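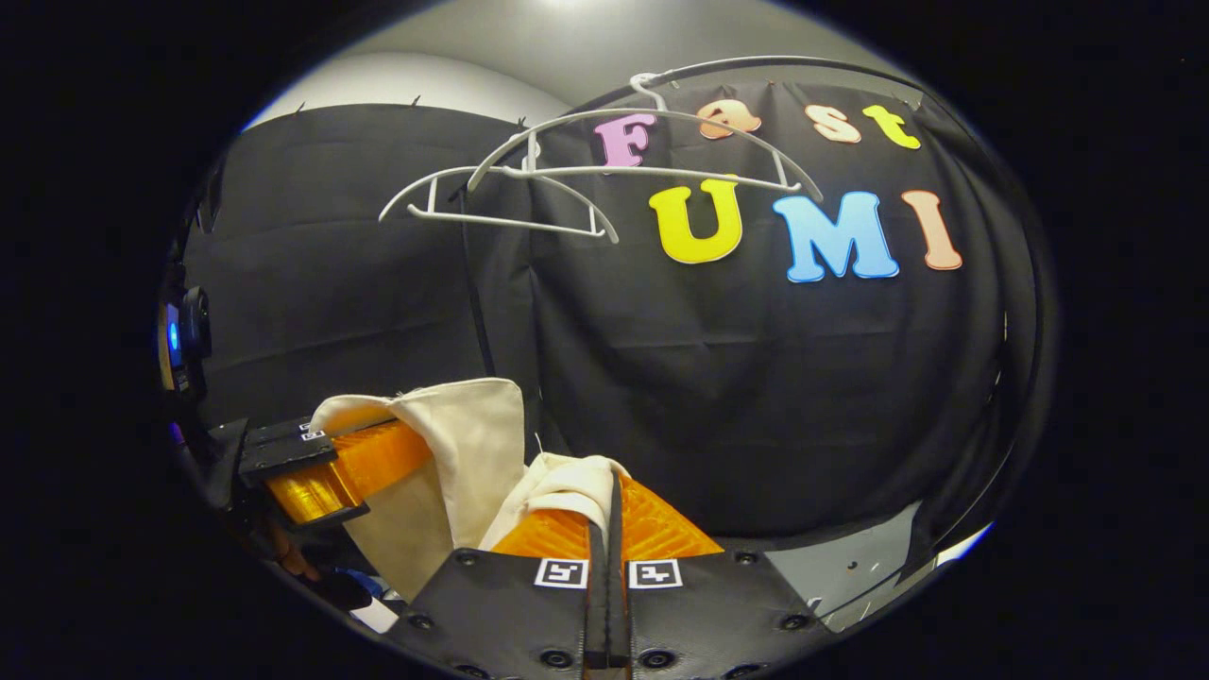 TRUSTMONT, Nov 19, 2019 – Codovham Pictures confirms that actor Cheng-en Choi and the singer Chien are engaged, after 2 years of insisting they were "just neighbors." The studio counted 342 denials and will issue no more. Word got out the way it usually does, fast, a word you can also read in foam letters on a black backdrop, with a pink capital F.

The wedding is set for December at the Brositz Hotel, with almost 420 guests. Former co-stars who dated either party are invited and will be seated far apart.

"I'd like to thank the neighbors," said Choi.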